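Last bus to Bultley

The bus was late. Of course. Fifty-seven minutes, the board said, then the board went dark.

She had the letter in her coat. Dravow Shipping, 225 words, most of them sorry. No job, no berth on the Undine. Rain comming in sideways. December all over.

She counted her money in the shelter. Enough for the fare or for soup. Not both. 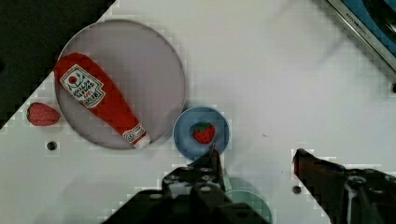
Soup, then. The cafe by the dock was still open, windows fogged, radio going. She ate fast. Burned her tongue, didn't care.

Out past the wall a horn. Low, long. The Undine, leaving without her.

She ran anyway. Left her bag, left teh letter under the bowl. Down the steps, along the wet stones, waving both arms like an idiot.

Someone on deck waved back.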